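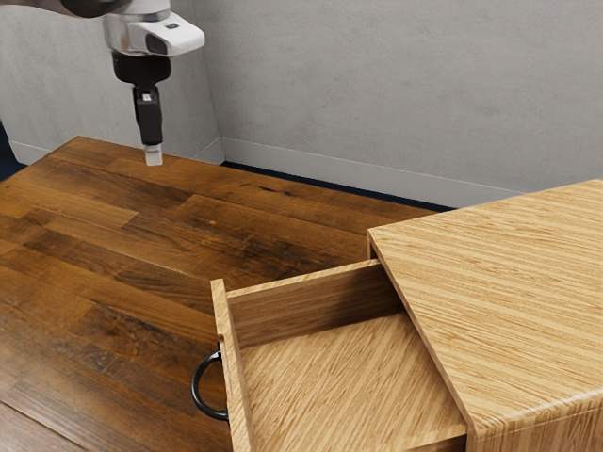 **Ticket 472: Third-floor printer prints everything twice, except when asked to**

Opened by: O. Oddsson, Flitville office
Status: Closed (see last entry, and then see the one before it)
Priority: Low, then High, then Low again

**Original report**

Every document sent to the Rulloteck on the third floor comes out in duplicate. If I ask for two copies, I get one. I have not tried asking for three. I have a desk job and limited curiosity.

Driver was reinstalled in the morning. Printer was turned off and on by four different people, each of whom believed they were the first to think of it.

**Reply, Hinden help desk**

Hi Oluf, please confirm that the Copies field in the print dialog is set to 1.

**Reply, Oddsson**

Confirmed. It is set to 1. It was set to 1 when I opened the ticket, and I went and looked again out of respect for the process.

**Reply, Hinden help desk**

Thanks! Please clear the print queue, restart the spooler, and send a test page.

**Reply, Oddsson**

Queue cleared, spooler restarted. I sent one test page and received two. They are identical and both say the printer is working correctly.

**5 Jun 2023, log of what I tried after lunch**

1. Printed from a different laptop. Two copies.
2. Printed from the same laptop over a USB cable, with the network cable pulled out. One copy. First sign of progress all day, and I may have said something out loud.
3. Plugged the network cable back in. Two copies.
4. Checked the printer's own settings page. The admin password on the sticker doesn't work. The one in the wiki doesn't work either, but it fails with a different error, so I suppose somebody cared once.
5. Got the password from Riis, where the lease is handled. They wanted the serial number, which is on the back of the machine, which is against the wall. The machine is on wheels. The wheels are decorative.
6. Logged in. Device default for copies: 1. Firmware is from October, year not given.

So it isn't the printer, and it isn't the laptop. That leaves the print server, which I am not allowed to touch, and which I would like noted I have not touched.

**Reply, Hinden help desk**

Good find with the cable. We had a look at the server and there are two queues for that printer, both with the same name apart from a trailing space. One was made during the office move and should have been deleted. Jobs sent to the first are being forwarded to the second, and both are printing.

Could you tell us what happens with two copies now? By our reading you should be getting four.

**Reply, Oddsson**

I should, and I'm not. I get one. I tried it again just now with a 64-page supplier agreement, which in hindsight was a poor choice of test document. One copy, stapled.

**Reply, Hinden help desk**

The old queue has a rule on it that drops any multi-copy job as a "suspected duplicate." The new queue has the copy count locked to 1. Between them, you get one.

We have removed the old queue and unlocked the new one. Please delete the printer from your laptop and add it again, picking the only one on the list.

**Reply, Oddsson**

Deleted and added. There was only one on the list – a lovely short list. Results:

- Asked for one, got one.
- Asked for two, got two.
- Duplex works. It has never worked before, and I don't plan to ask questions.

The scan-to-email button now sends everything to an address at Riis. I'll open a separate ticket.

**Closed by help desk**

Resolution: duplicate queue removed.

*Note: this ticket was merged with ticket 473, which is a duplicate of this ticket.*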